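Okay, slide six, and I want to slow down for this one, so please remind me if I start to gallop. This is the part of the talk where I confess that our spring lunch at Ultmont fed 263 people and that I spent most of April thinking about what they left on the tables. Cups, foil, napkins, the whole sad little landscape you get once dessert is over! Leonor Salgado, who ran the kitchen that day, had a saying that the meal isn't finished until the table is bare, and I've stolen it ever since.

(Leave these up a while. Sip of water.)
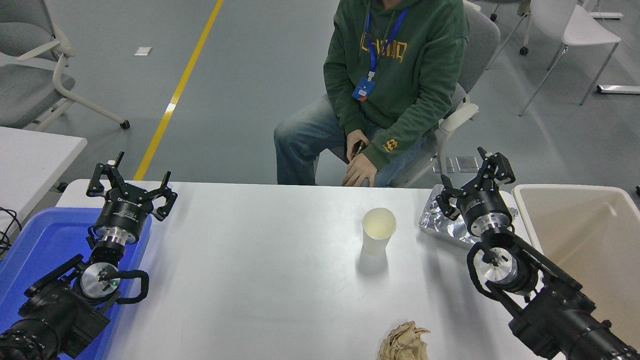
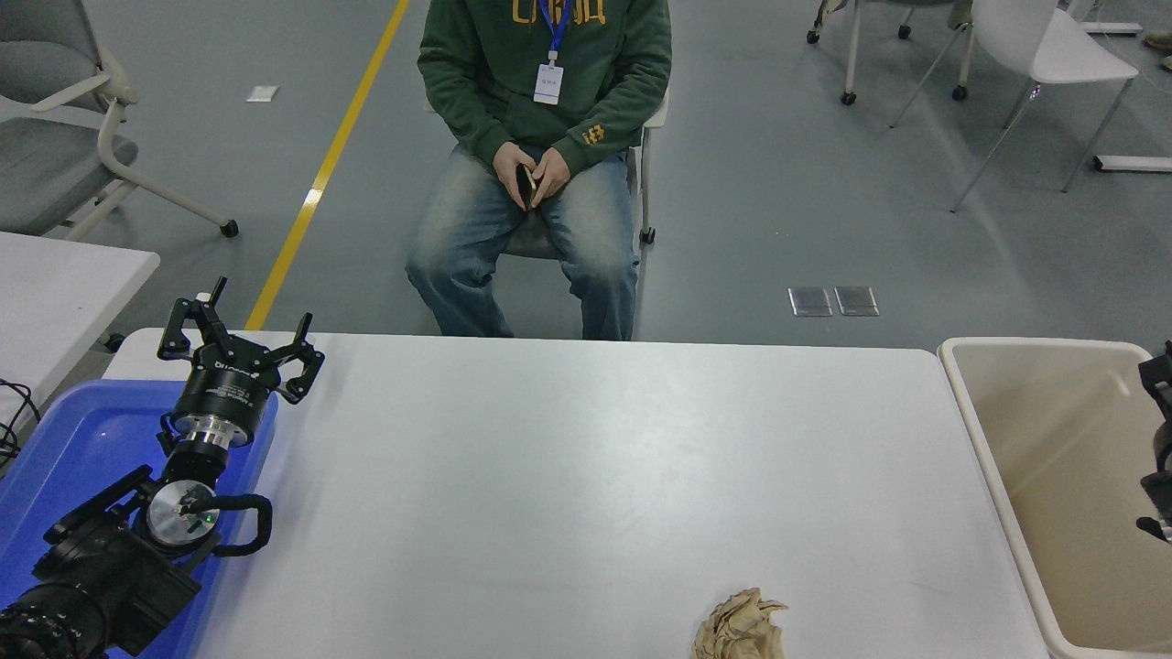
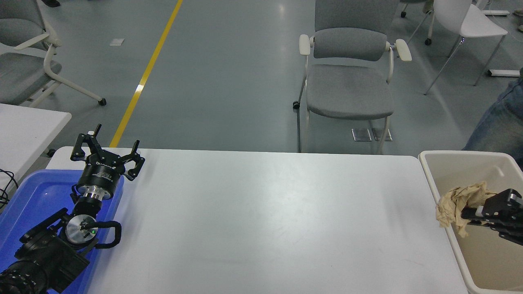 White table, blue tray to one side, beige bin right alongside.

So, my plea to you is to put the bin where the hand already is. At Laltmont we had 2 big bins by the door, and people were lovely about it, they really were, but they stacked things up and meant to carry them over later, and then they got talking. Once Abílio moved a bin next to each table, clearing up went from a chore to something folks did while chatting.

Napkins go last, by the way. Pick up the cups first and tip out any dregs, or you'll have a soggy mess at the bottom. (Tell the Sequeira coffee story here if time allows, skip it if Fernanda is waving at me.)

Next slide is the cost of liners, 600 to a case.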